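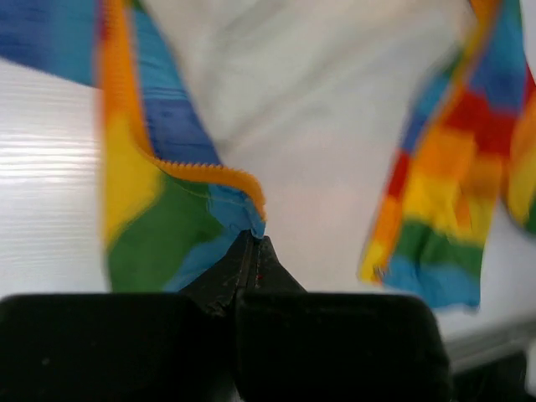 Wer in einer Rettungsleitstelle arbeitet, bekommt keine Medaille. Das liegt an den Richtlinien. Die Rettungsmedaille des Landkreises Illés setzt »persönliche Anwesenheit am Ort der Gefahr« voraus, und wer am Telefon sitzt, ist nicht am Ort der Gefahr. Ich halte diese Regel für falsch.

Im November brannte in Jolutgate ein Wohnhaus. Emiko Oshima nahm den Anruf an und hielt einen Mann in der Leitung, der mit seiner Mutter im zweiten Stock festsaß. Sie sagte ihm, welche Tür er schließen und womit er den Spalt abdichten soll, und sie blieb dran, bis die Drehleiter am Fenster stand. Zwei Feuerwehrleute wurden dafür ausgezeichnet, völlig zu Recht. Oshimas Name kam in der Feierstunde nicht vor.

Peter Šindelář, der die Wache in Nastano leitet, hat daraufhin einen Antrag auf Änderung der Richtlinien gestellt. Unterschrieben haben ihn 400 Leute, darunter beide Geehrten. Der Kreistag hat ihn vertagt. Zur Begründung hieß es, eine Auszeichnung verliere an Wert, wenn der Kreis der Berechtigten zu groß werde.

Das überzeugt mich nicht. Die Leitstelle hat im vergangenen Jahr 2557 Einsätze mit Lebensgefahr bearbeitet. Niemand verlangt dafür 2557 Medaillen. Auch bei der Feuerwehr wird nicht jeder Einsatz geehrt, es gibt eine Prüfung des Einzelfalls, und die könnte man für Disponenten genauso machen. In den letzten vier Jahren wären es nach Šindelářs Rechnung vier Fälle gewesen.

Richtig ist, dass am Telefon niemand sein Leben riskiert. Wer das zum einzigen Maßstab machen will, kann das tun, müsste die Medaille dann aber Tapferkeitsmedaille nennen. Sie heißt Rettungsmedaille. In der Satzung steht als Zweck die Anerkennung von Menschen, die andere gerettet haben.

Die Herstellung kostet 100 Euro pro Stück. Am Geld liegt es also auch nicht. Der Antrag soll nach der Sommerpause wieder auf die Tagesordnung.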